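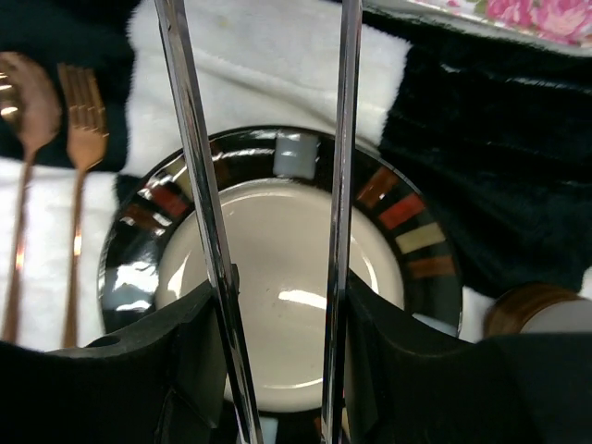

Turno de noche en Plurnari. Otra vez el plato del borde negro.

—¿Lo va a coger o no?

—Espera.

Esperé. Llevaba desde marzo esperando. La de Sutherland había prometido una máquina que ponía y quitaba la mesa, tenedor, cuchara, servilleta, todo. 2.000 al mes de alquiler. Mi madre lo hacía gratis y cantando.

Casi 600 intentos en la libreta. Los cubiertos, regular. La servilleta, un desastre, siempre echa un gurruño. El plato, según el día.

—Si no puede con un plato, no me quita el puesto —dije.

—Este año no.

Se rió él solo. Yo miraba los dedos negros, quietos, como pensandoselo. Las tres y pico. Sueño. Café malo.

—Dale otra vez.

Le dio. Me levanté a por el trapo, por si acaso.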